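Leave the yearbook write-ups alone

The autumn issue of the Sterkenlow alumni bulletin will carry a proposal to replace the old class write-ups with a standard form: name, course, clubs, first job. The vote is in September. I will vote against it.

My own year had 79 leavers, and each of us got a paragraph written by a roommate. Mine said I was slow to get up, sang badly and could be relied on for a loan. I was annoyed when I read it at 22. I have since lost my degree certificate in a house move, but I still have the book.

The case for the form is that the paragraphs are uneven. Some people got a page of affection and others got two lines about rowing. That is true. A few were unkind, and the editors should have stopped those. An editor with a pencil can still do that job.

What the form leaves out is how a person seemed to the people who lived with them. Clubs and prizes are in the college records already. When a man from Mandlow Hall died last winter, his family asked us for something to read at the service. We sent his paragraph, 28 words of it on his terrible cooking.
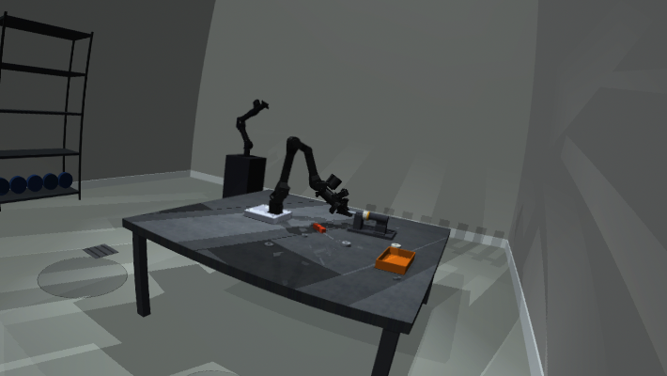 Cường Đỗ disagrees, and wrote to tell me so. His roommate hardly knew him, he says, and filled the space with jokes about his home town that he has had to explain to his children. He would have been glad of a plain list.

I take the point. My answer would be to let leavers choose their own writer and see the text before it is printed. The Tustau college book has done this for years and its paragraphs are still worth reading.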